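Recording whole-body pick-and-lift demonstrations: floor to low furniture

Applies to: Trornlow recorder, Relesen annotation tool
Updated: September

This page covers how to record demonstrations of a humanoid lowering itself to the floor, taking hold of a plastic basket and lifting it over a low piece of furniture. It assumes the robot has already been calibrated and that the operator has completed the arm-only exercises in the previous tutorial. Training the policy is covered separately under Quinlan.

Whole-body episodes fail for different reasons than tabletop episodes. The legs, torso and hands all contribute to the action stream, and an operator who compensates for a poor stance by over-reaching will teach the policy to do the same. Most of the work is therefore in the setup and in deciding which episodes to discard.

1. Prepare the room

Use a furnished room in preference to a bare bay. A bed, a wardrobe and a small cabinet give the policy the sort of clutter it will meet later, and they constrain where the feet can go. Leave enough clear floor for the robot to kneel without a knee or foot touching the furniture.

Place the basket on the floor within one short step of the starting stance. Do not centre it on the robot every time. A small object in the basket, such as a ball, is allowed, but record its presence in the episode metadata under "contents". Episodes with and without contents go in the same dataset and are separated by filter.

Check the tether before each session. It should lie behind or beside the robot and have enough slack for the full kneel. Overhead cables should hang freely and must not load the head or shoulders at the lowest point of the motion.

2. Set the starting stance

Start every episode upright, with the basket still on the floor. Feet may be level or staggered. Vary this between episodes, and vary the heading as well; a dataset in which the robot always faces its target squarely produces a policy that cannot recover from a bad approach.

Hold the stance for 2 seconds after the recorder starts. Trornlow uses this interval to align the joint stream with the fixed camera and the head camera. Moving early does not raise an error, but the alignment will be poor and the episode will be rejected on import. 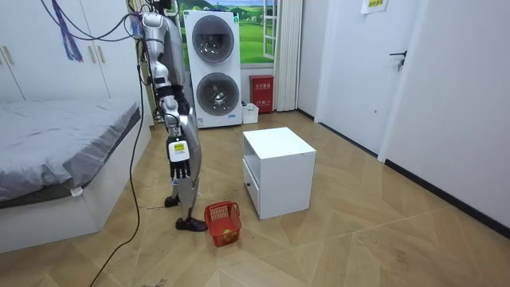
A reader of the earlier version wrote in that holding still at the start had left them with a policy that did nothing for several seconds after launch, and asked whether the hold should be trimmed before training. It should. Set "trim_lead" to true in the export profile. The raw file keeps the hold and the exported file does not.

3. Lower to the basket

Bring the robot down in one continuous motion. Pausing halfway is the most common fault in new operators' recordings, and it shows up in the trained policy as hesitation at the same height.

Keep the torso pitch within the limit shown on the operator display. If the hands cannot reach the rim inside that limit, the stance was wrong. Stop, label the episode "stance" and start again. Do not shuffle the knees forward to make up the distance.

Once the robot is down, bring the near hand to the basket and settle the fingers over the rim before applying any force. Mesh-sided baskets flex, and a fast close tends to push the basket away. The other arm can be kept wide for balance. Its position does not need to match between episodes. 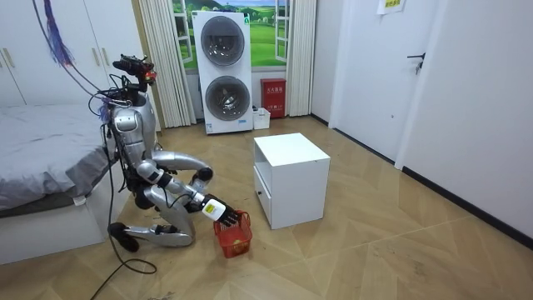
Fig. 2. Kneeling reach, fingers hooked over the basket rim.

Rim contact and handle grasp are logged as separate events. Press the event key once when the fingers are settled on the rim, and again when the hand closes on the handle, if the episode includes a handle grasp. Relesen uses these marks to divide the episode into segments, and correcting them afterward is slower than re-recording.

4. Lift over the furniture

The lift segment may be recorded as a continuation of the kneel or as its own episode. Separate episodes are easier to collect and are the recommended starting point. Set "segment_only" in the header so the importer does not look for a kneel.

Grasp the handle near its middle. An off-centre grasp is legitimate data, but the basket will swing, and the operator should wait for the swing to die down before moving over the surface. Raise the arm until the basket clears the tabletop, then move across. Combining the two movements saves time but regularly clips the edge of the table.

Watch the head camera feed throughout. The tabletop and the basket should both be in view while the basket is held above the surface. If the torso hides the near edge of the table, adjust the head pitch between episodes. Head pitch should stay fixed within a single episode.

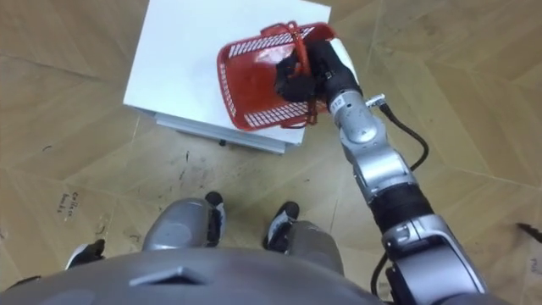 Fig. 3. Head camera view, basket held by its handle above the tabletop.

5. Review and discard

Review each batch on the day it was recorded. Play the fixed camera and head camera streams side by side in Relesen and reject any episode with one or more of the following:

Foot or knee contact with furniture
Tether under tension at any point
Missing or doubled event marks
Basket contact before the fingers have settled
Head camera dropout longer than the import threshold

A failed grasp followed by a clean second attempt is worth keeping - label it "recovery". A failed grasp followed by several corrections usually is not.

6. How many episodes

For a single room and a single basket, plan on 400 accepted episodes before the first training run. In our last collection the working batch size was 23, with 21 accepted from the better batches once the operators had settled in. Larger batches were tried and the stance errors rose toward the end of each one.

Change the furniture position between batches and leave it fixed within a batch. The same applies to basket colour if more than one is available.

Export

Select the accepted episodes, choose the Vurnard profile and confirm that "trim_lead" is on. The exporter writes one directory per episode, containing both video streams, the joint stream and the event marks. Check that the episode count in the manifest matches the accepted count in Relesen before deleting anything from the recorder.

Next: Splitting a dataset by room and starting stance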